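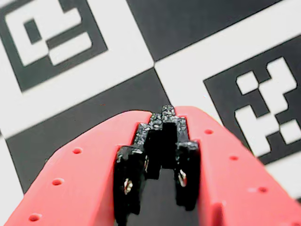

Wrist view, fingers over the calibration board. Check this one before anything else.

Recording demos for the cube task: quick guide

Writing this up fast because the Nolte setup page is out of date and people keep asking. Covers recording only, training is on another page.

Before you start

Power on the leader arm first, then the follower. Other way round and the follower jumps.

Open the recorder, pick the Travberg profile. Not the Rilbridge one, it has the old joint limits.

Look at the wrist feed. Both fingers in view, markers sharp enough to read behind them. If the fingers aren't where they were last session the mount has slipped. Fix it now. A tilted wrist camera means throwing out the whole batch and yes I have done this.

Run the board check. Error under 5 pixels, carry on. Over that, recalibrate. Takes a few minutes, don't skip it.

Screws on the finger pads work themselves out over a long session. Snug them up, don't crank, they're going into plastic.

Setting the table

Cubes and ring on the mat, everything inside reach of the arm. Change the start positions every episode. I mean really change them, not a nudge. First set I did had the orange cube in the same corner nearly every time and the policy just drove to that corner no matter what.

Stacked starts are fine, mix some in. Same with a cube in the ring.

Pick one light setup per batch and write it in the notes feild.
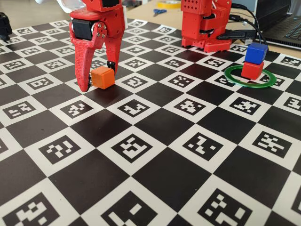

Orange cube between the fingertips, blue-on-red stack standing in the green ring.

Recording

1. Home the arm. Wait for the beep.
2. Press R. Count to two before moving, the first frames are always junk otherwise.
3. Come down from above, fingers open, slow for the last bit. Square up to the cube faces if you can.
4. Close, pause, lift. The pause matters, gives the model a clear grasp state.
5. Place it, open, back off straight up.
6. Press R again. Label it: good, recovered or fail.

Keep the recovered ones!! Missed once and got it on the second try = useful data. Fails go in their own folder, don't delete them.

Take a break every 5 batches. Tired driving looks jerky and the model copies it.

How many

For one cube, one target, 1,000 episodes got us something usable. The stack version needed 3,000 and it's still shaky with blue on the bottom. Your numbers will differ.

After

Play back a handful at double speed. Look for dropped frames and the two camera views drifting out of sync. If they drift, restart the recorder and redo the batch, there's no clean way to patch it.

Then copy to the Movthorpe drive, batch name plus your initials. No spaces in teh folder name, the loader chokes on them.

Will add the section on leader arm gains in May.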